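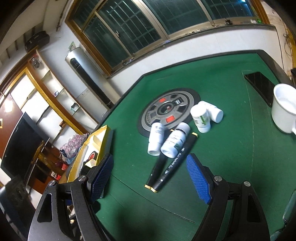

Markers and pill bottles on the green felt, next to the dice unit.

Is it a bad idea to use a mahjong table as an everyday table?

Posted in Furniture & Household, 19 Dec 2021

We have a mahjong table with green felt and the dice unit in the center. It gets used for mahjong maybe twice a month. The rest of the time it is the only clear flat surface in the apartment, so it has turned into the place where everything lands. At the moment that means pill bottles and a couple of fat black markers, but it has also been mail, batteries, a half-done jigsaw and one time a pot of soup (on a trivet, before you yell at me).

My sister-in-law says I am wrecking it and that I should buy the fitted hard cover from Bekico, which costs 186 dollars before shipping. I looked at the product page and it is a board. A board with a lip around it. The page says it "protects your investment from daily life" and I don't really believe a word of that. The table was 752 new and we have had it through two moves without babying it.

So, does ordinary stuff sitting on felt do any harm? And is there a cheaper way to cover the thing that doesn't look like a garage sale? I would also take an opinion on the markers, which I'm told are the worst thing you can put on there. They have caps. I don't see the issue.

bramblegate

Weight isn't your problem. I have heard all the stories about felt getting "crushed" by everyday objects and I have yet to see a table where that came from a pill bottle. Mine had a sewing machine on it for most of a winter. There were four dents when I took it off, and they brushed out with a soft clothes brush and a day of leaving it alone.

Liquid and ink are another matter. On an automatic table, and I'm guessing yours is one, the part in the middle is where I would worry, more than the felt. A spill on the felt is a stain. A spill down around the dice unit can get into whatever is underneath, and then you're paying for a repair visit. I paid 100 just for a man to come out and tell me it was sticky. So no soup, trivet or not.

Caps on markers come loose. You may well go years without it happening. Black permanent ink does not come out of green felt, whatever the cleaner bottle claims. I tried the Plaselon spray that gets recommended on every thread here and it turned a dot into a gray cloud the size of my palm. Put the markers in a mug. Put the mug somewhere else.

As for the pills, I'd be less concerned with the felt and more with the next game night. Pick them up before company comes, and keep them up high if there are kids in the house. Also, if a bottle gets opened there and you drop a small tablet, it's easy to lose it against the rim in the middle. Ask me how long I looked for a blood pressure pill.

I would not buy the 186 dollar board. Get a piece of thin plywood cut to size at the lumber yard, sand the edges, and glue cheap felt on the underside so it doesn't scratch the frame. Mine cost roughly 30 and it has done the same job for years. Measure the inside and the outside of the rim before you go, and measure twice, as very few of these tables are perfectly square. Check the height of the center part too. If it sits proud of the felt, your board has to rest on the outer rim and clear it.

tilesandtea

Just get the cover. You spent that much on the table, why cheap out now. We have had the Belhaj one since February and love it, wipes clean.

oldpusthorpe

Against both of the above, slightly. I used a plywood board and I also used a bought cover, and the same thing happened with each. Once there is a hard top on it, it becomes a real table, and things never leave. We went most of a year without a game because clearing it took longer than anyone's patience. At least with bare felt you feel a bit guilty and tidy up.

What works for us is a tray. One tray, with sides, and the rule is that if it isn't in the tray it doesn't go on the table. Medicine, pens, keys, all of it. When we want to play, the tray goes on top of the fridge. Ours came from the church sale in Pusthorpe.

I'm not convinced by brushing the felt either. I tried it and got fluff.

bramblegate

Which brush? If it was a stiff one, that would do it.

oldpusthorpe

The one for the dog. Fair enough.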